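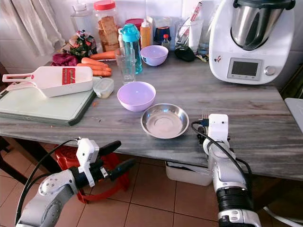

# How Do You Test a Robot Arm in a Kitchen?

*Written by Kayode Nwosu for the Escobar Young Engineers pages, May 20, 2024*

A robot arm is a chain of stiff parts joined by motors. Each motor turns one joint. Your own arm works in a similar way: the shoulder, elbow and wrist each bend or turn, and together they put your hand where you want it.

At the end of the chain is the gripper. The grippers in this test have fingers that close on an object and hold it by squeezing. Squeezing with too little force lets the object slip. Too much force can crack a cup or crush a carrot.

We used a pair of arms, and we kept the arms and grippers the same the whole time. We changed two other things, the controller and the camera view.

## What a controller does

The controller is the computer that tells the motors how far to turn and how fast. We compared two of them. One is called Sekel and the other is called Plolberg.

Sekel plans the whole path before the arm moves. It works out where the gripper is, where the object is, and a safe line between them. Then it follows that line.

Plolberg plans only a short piece of the path. It moves a little, checks the camera, and plans the next piece. If you slide the bowl while the arm is moving, Plolberg can change direction. Sekel has to stop and start over.

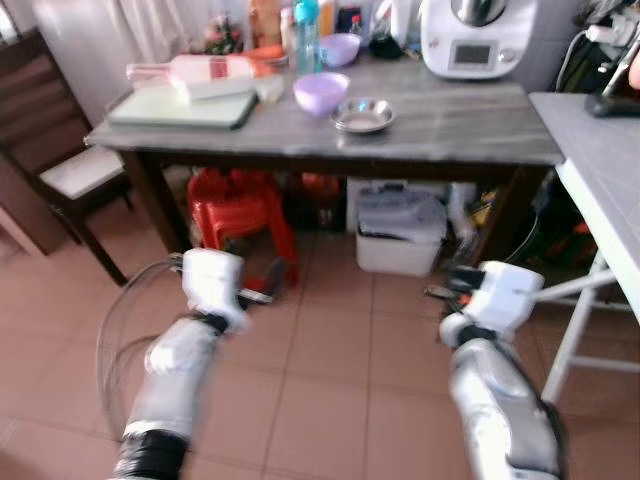 Starting over costs time. In our test, Sekel took up to 14 seconds to make a new plan when something had been moved. Plolberg made its small plans so quickly that the arm hardly paused, but its motion was shaky near the end of a reach. A shaky gripper is a problem when the thing you want is thin, like the handle of a fork.

## Why kitchen things are hard

Kitchens are full of objects that confuse a robot.

- **Shiny metal.** A steel bowl reflects light and the things near it. The camera may take a reflection for a real edge.
- **Clear plastic and glass.** Light goes through them, so the robot sees what is behind the container as well as the container.
- **Things that overlap.** When carrots are in a pile, the robot has to work out where one carrot stops and the next one starts.
- **Odd shapes.** A mandoline slicer is wide at one end and narrow at the other. The best place to hold it is the handle, and the robot must find the handle first.

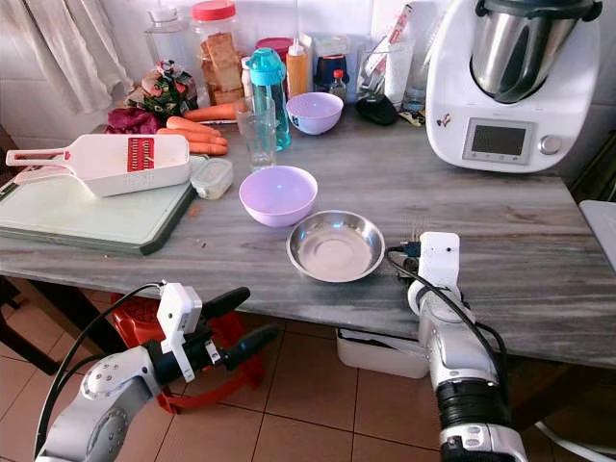
The clutter also gets in the way of the arm. A gripper reaching for a bowl in the middle has to avoid the bottles and jars around it. Engineers call the open room between objects *clearance*. Before each try we measured the clearance with a ruler and wrote it down.

## Two places for a camera

A camera at the head looks down on the whole work area. It shows where everything is, but the arms can block its view just when the fingers get close to an object.

A camera at the wrist moves with the gripper. It sees the fingers and whatever is in front of them. It can't see much else, so it is poor at finding an object that is far to one side.

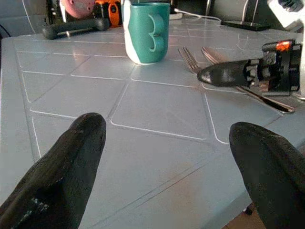
Try this at home. Look at a mug through a paper tube held against one eye and reach for the handle. Then put the tube down and reach again. The tube is a little like the wrist camera: good detail, small view.

## How we kept the test fair

A fair test changes one thing at a time. When we compared controllers, we left the camera setting alone. When we compared cameras, we left the controller alone.

We made 396 tries in all. A program called Gidora picked the order, so that we couldn't give the easy objects to the controller we liked better. A try counted as a success if the gripper lifted the object and held it still while we counted to five. A try counted as a miss if the object slipped, tipped over or was never touched.

We threw out 14 tries because a cable had come loose and the arm stopped. Those were not the fault of either controller.

## Words to know

**Joint:** a place where an arm bends or turns.

**Gripper:** the part that holds things.

**Controller:** the computer that runs the motors.

**Clearance:** the open room between objects.

The next part, on how grippers measure force, is planned for November.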